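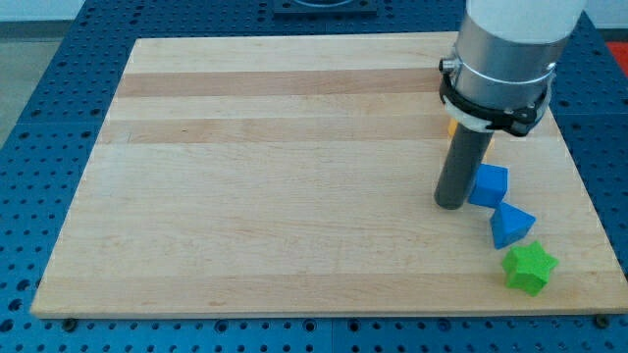
OK so start with the remote. Murer box, new home screen, what changed and what people are yelling at support about. Don't do the history of the company, did that last time and lost the room. Home screen now has the rows stacked, live channels on top, apps under that, recordings way down. Think of stripes on a maple board, a darker band up top where your eye goes first and then a lot of pale wood. That's the layout problem in one go. Recordings are in the pale part.

Home | TV & Streaming | Talks | Contact

Slide 2. Price. 30 a month with the box, no contract. Say it twice, they always ask anyway. Stenstead plan has more channels but you pay for the second room. Agata Costa has the comparison sheet, point at her.

Slide 3 - setup. Plug in, wait for the update, do NOT pull the power when the screen goes black. Takes a while. Then sign in with the phone code. Old boxes keep recordings only if you back up first!! Up to 2,000 hours on the drive, nobody needs that but ok.

Slide 4. Voice search. Demo it if the wifi holds. Try "Forkwood season two". Last time it gave me a fishing channel. If it does that again just move on, dont argue with the remote.

Slide 5, apps. 66 in the store at launch. Mägi is in, finally. Still no way to reorder them wich is my main gripe. Jaanus Org says October update, I'd say "this fall" and leave it vague.

Questions. Likely ones: does it do 4K (yes, top plan only), can I use my old remote (no), kids' profile (yes, PIN is under Settings then Household).

Hand back to Agata for the sign-up table by 8:15.

3 comments | 11 shares

We use cookies to keep this site working. Accept | Settings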